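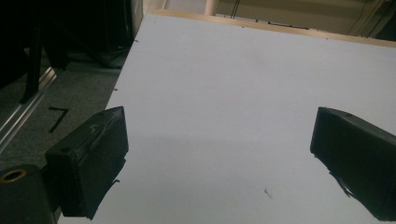
## 4.2 Estimating the table plane from the wrist view

**Figure 6.** View from the hand-held gripper with the fingers apart over the white tabletop. The light edge strip crosses the upper part of the view; the carpet and an aluminum rail are visible to the left of the table.

The planner described in Section 3 takes the height and tilt of the support surface as given. In earlier versions of Tindall these two values came from a calibration file written once per site. The file went stale whenever a table was moved, and the resulting height error was passed straight to the descent controller. We replace the file with an online estimate computed from the wrist camera alone. Views of the kind in Figure 6 are the hard case for this estimate: the surface has almost no texture, the light is dim, and the nearest strong features belong either to the gripper or to the floor.

**Finger mask.** The fingers enter from the lower corners and occupy a part of the view that depends only on the opening width. We store one binary mask per width on a coarse grid and interpolate between neighbors at run time. A fixed polygon mask, as used in the first release of Sarport, was not enough. The pads on the inner faces wear with use, and their lower edges become ragged. Torn strips of pad material extend past the nominal outline, and the corner detector responds strongly to them. We therefore dilate each stored mask by 6 pixels along the pad edge and by 2 pixels elsewhere. The larger margin discards some usable surface between the fingers, but that region carries few features on a plain table.

**Surface features.** After masking, the remaining candidates on the tabletop are specks and small marks. The tracker keeps these. A speck that stays fixed to the surface across a short window is as good a point as a printed corner, and on a bare table it may be the only point available. Candidates are rejected if their motion disagrees with the plane hypothesis by more than the residual threshold. A soft shadow such as the one over the lower part of the table in Figure 6 also produces weak gradients that move with the tool. We found no reliable way to classify these from a single view, so no single-view test is applied. The motion check removes most of them within a few updates.

**Edge constraint.** The boundary of the table supplies most of the information about tilt. We fit line segments to the gradient image, group them by direction, and look for a pair of long, nearly parallel segments that could bound an edge strip. When a pair is found, its inner segment is added to the state as a line lying in the plane. Two kinds of false match came up often enough to need separate handling:

- Long straight objects on the floor. The rail in Figure 6 gives a thin, bright segment that is longer than most visible table edges, and a single-view fit accepts it readily. Segments are held in a pending list until the tool has moved far enough for parallax to separate floor height from table height.
- Tape on the floor. The angled black marking on the carpet gives two short segments that meet at a sharp corner. The segment grouper used to merge this corner with the side of the table when the two came close in the image. We now require that both sides of a candidate edge differ in mean intensity with a consistent sign along the full segment.

**Filter.** Plane height and the two tilt angles are tracked with an extended Kalman filter. The process noise is set low while the gripper is open and raised for a short interval after each release, when operators tend to shift the work surface. Point features update height only; line features update height and tilt. We tried a joint update with both feature types weighted by image residual, and it performed worse on plain surfaces. Safavi traced the cause to overconfident point covariances near the mask boundary, where localization is biased by the dilated edge.

**Evaluation.** We recorded 136 approach sequences on four work surfaces and compared the estimate with a touch-off measurement taken at the end of each approach. Sequences were replayed offline through the same binary that runs on the tool controller. The filter was started from a deliberately wrong height in every case, and an approach was scored as converged if the estimate entered the tolerance band before the final descent was commanded. The estimator converged in all but 6 sequences. Each failure was on a plain surface with the table boundary out of view for the whole approach, leaving the filter with point features only.

The worst-case update time fits within the control period with the line stage enabled. Memory use is dominated by the mask table, which could be compressed, though we have not needed to do so.

**Limitations.** The mask table assumes that both fingers open symmetrically. A bent mount or a finger refitted at a slight angle violates this assumption, and the error appears as a persistent set of features that do not move with the surface. The runtime monitor by Lorente counts such features over a window of 600 updates and asks for a new mask recording if the count stays high. The monitor does not correct the mask. Raising the dilation margin until the warning clears is possible, and operators have done it, but it removes surface features that the height update depends on.

The edge constraint also assumes a straight boundary. Round tables fall back to the point-only mode, with tilt held at its prior. An extension to conic boundaries is under test in the Zondanitz branch and is not included in the results reported here.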